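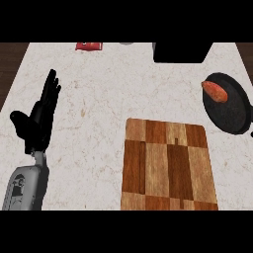
Print
E-mail

4. Setting up the simulated kitchen before you connect the real arm

This section is for the members who build the Tarkside arm at home or on the bench in the Abdella workshop. Please do all the steps in the simulator first. The real hand has 19 small cords inside, and to replace one of them takes a whole evening.

You need: the computer with Pukuvis installed, the kitchen file from the shared folder, and the calibration sheet which you filled in section 3.

4.1 Load the kitchen

1. Start Pukuvis and wait until the start window is closed by itself.
2. Choose Open, then the kitchen file. Loading can take some minutes on an older computer. Do not click during this time.
3. Set the view to "Head". You look down at the marble counter from the place where the camera will be mounted later. The black bands over and under the view are normal with this setting.
4. Check that the frying pan is at the right side with the sweet potato inside it, and that the cutting board is in front with nothing on it. If the sweet potato lies on the board, you have opened the old file from May.
5. Save a copy with your own name. Never save over the shared file.

Note: The objects at the far edge of the counter are only obstacles. You can't grasp them in this version. Tolera Beyene is preparing a file where they can be moved.

4.2 Bring the hand to the rest position

1. Open the Joints window and press Home.
2. The arm should stand at the left side, with the black hand upright and the palm more or less toward you. The four fingers must be close together and the thumb must point out to the side.
3. If one finger stays bent, its zero value is wrong. Go back to your calibration sheet and type the value again. Use a point for decimals and not a comma.
4. Set the grip force limit to 283. This is a number of the Trodness controller and has no unit.
5. Press Apply, then press Home one more time. The value is taken over only after the second Home.

CAUTION: Do not set the grip force limit to 1000, although the window permits it. In the simulator you will see no problem. On the real hand the thumb motor becomes hot very quickly, and the plastic cover can become soft.

4.3 First movement test

1. Set the speed to Slow.
2. Choose the task "Pan to board". The hand should go to the pan, take the sweet potato and put it on the cutting board.
3. Press Run and keep one finger on the space bar. The space bar stops the arm immediately.
4. Look at the wrist when it comes near to the rim of the pan. If it touches, stop and increase the approach height by 4 mm. Repeat until the wrist passes free.
5. When the task has finished without touching, run it again from Home. Two good runs one after the other are enough to continue.
6. Write the approach height in your calibration sheet. You will need it in section 5.

Note: If the sweet potato slips away from the fingers, do not increase the force. Change first the angle of the wrist. Bethel Gebru has tested many angles and her table is in the shared folder.

4.4 If it does not work

The arm does not appear: The arm file is missing in the folder. Copy it again and restart Pukuvis.

The hand trembles at Home: The computer is too slow for the time step. Close other programs, or choose the next larger time step.

The pan moves when you press Run: The pan was not fixed before saving. Open the object list, mark the pan and choose Fixed.

The Joints window is gray: Another member has opened the same file. Ask in the workshop group, or work with your own copy (see 4.1, step 5).

For questions about the controller please write to Frauke Heitmann. For the hand itself, ask Fuad Alemneh, who is in the workshop most evenings. Do not connect the power supply before one of them has seen your sheet.

Continue with section 5, Mounting the arm on the bench.

Print this page
E-mail this page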